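Ulley Toy Library – committee mtg, 2021-08-17
Leckie Rooms, downstairs 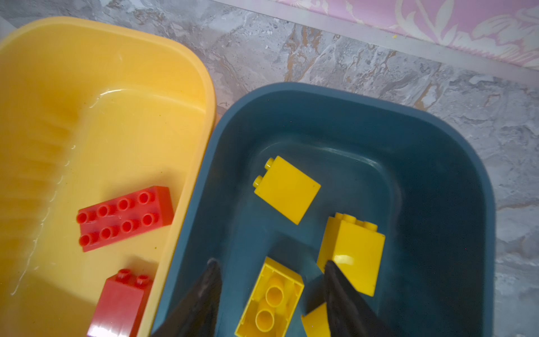

Item 1. Bricks. Long discussion, most of the evening really. The big mixed crate is finished with, lid gone, families borrowing it and bringing back half. Agreed in July to go over to small tubs, one per loan. Sorting so far is by colour. Halfdan not happy with how it's going – the red bricks are in the yellow tub and the yellow ones in the blue, and he thinks parents will put them back wrong every time. Mrs Disisetti said children don't care what colour the tub is. Halfdan said the children aren't the ones filling in the return slip. Left as it is for now, labels to be tried first. Look again next meeting.

Also on bricks: do we sort by size instead? 2x4s seperate from the little ones? Rodell playgroup do it that way and say it takes all afternoon. No.

Specks of something in the bottom of the yellow tub. All tubs to be wiped out before anything goes on loan, bricks tipped out first, not wiped round. Washing up liquid under the sink, cloths on the hook.

Item 2. Floor. Sorting is being done on the floor as the long table is still at Rodell. Knees are suffering. Pink mat to stay down for the Thursday-type sessions (wording to be sorted out, we no longer have a fixed day). Mat to be shaken outside, NOT in the corridor. Asked whether we want a second one. Nice but no money.

Item 3. Money. 476 pounds in the account after the hall hire. Two late fees still owed, letters gone. Quote for stacking tubs with lids came in at 42 pounds for a set, delivery on top. Agreed to buy one set and see how they last. Halfdan to order.

Item 4. Loans. Nearly 1,000 loans since we opened, mostly jigsaws and the ride-ons. Waiting list for the train set is now nine families. Suggested cutting train loans to a fortnight – agreed, from the next one out. Card on the door to be changed.

Item 5. Jigsaws. Farm one has a piece missing again. To go in the sale box marked as such.

Item 6. AOB
Key to the side cupboard sticks, wiggle it, don't force it.
Leckie Rooms want the heating form back asap.
Tea money tin empty, please pay up.

Actions
H Bergmann – order tubs, write labels
Mrs Disisetti – door card, heating form
All – wipe tubs, ask round for spare bricks, any colour

Next meeting to be aranged by email. Closed 9 pm.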